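Vondero progress report – September, for the Guerra fund
5 comments | 12 shares

Hi all! We're well into the garment part of the work here at Firthorpe, and I'm happier with it than I was last time I wrote. We now have 191 folding demos that pass our checks, out of the 2,000 we promised you by the end of the grant. I know that's a small slice. Most of the summer went into getting the tracking steady, and I'd still make that call again – the early demos had so much drift in them that we threw out 47 in one go.

The mattress setup is the one we've settled on. Green sheet, person sitting right at it, trackers strapped on, controllers and spare batteries within reach. 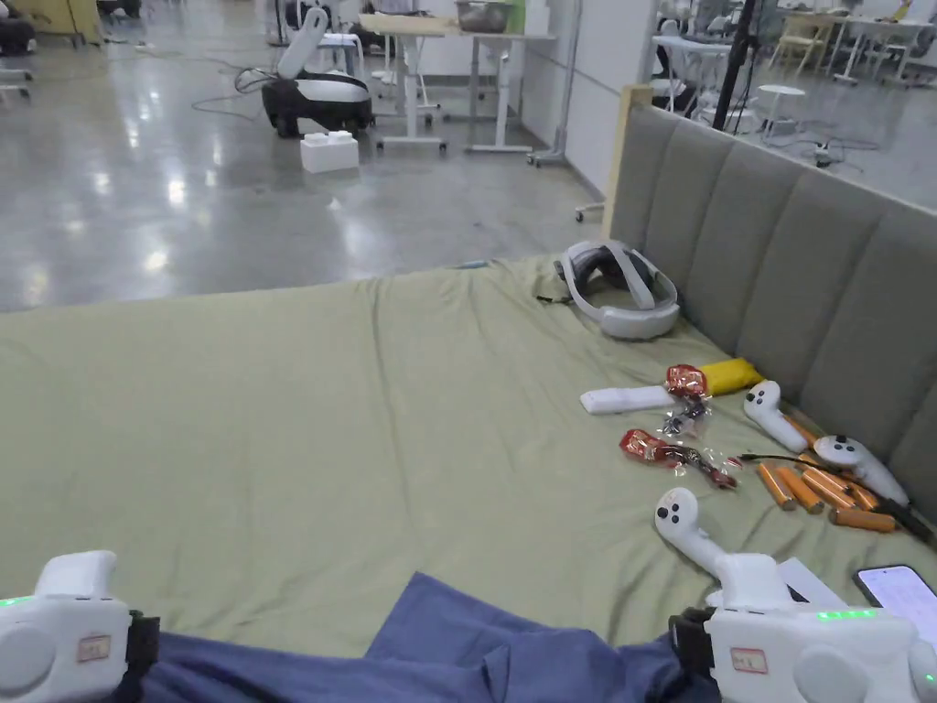

Trackers on the legs, with three controllers and the headset on the mattress.

Batteries are still our biggest time sink (I'd love to move a bit of the travel money over to chargers, if you're okay with that). A tracker that dies halfway through a fold costs us the whole take, so we now swap before every block. It's dull but the drop-outs are way down.

Now for the folding itself! We do everything with the hand-held grippers, one in each hand, and the policy learns from their paths. Towels were easy. Dark clothes are harder, as the model loses the edge of a sleeve against the body of a shirt, and we've been recording extra takes of just those moves. On our last check the policy got the first fold right on plain cloths nearly every time and still made a mess of anything with sleeves.

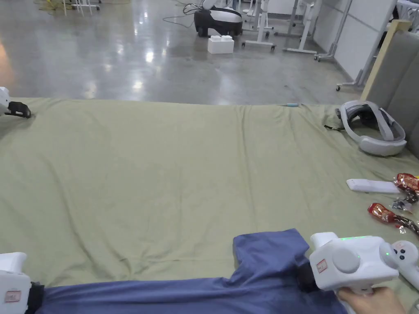

Hand-held grippers at work on a dark blue garment.

Next up: more sleeves, then a repeat of the whole test at Jerkudcombe, where the light is much worse. I'll send numbers for both sites in the next report – and please do shout if you want the raw logs before then.

Share this update | 5 comments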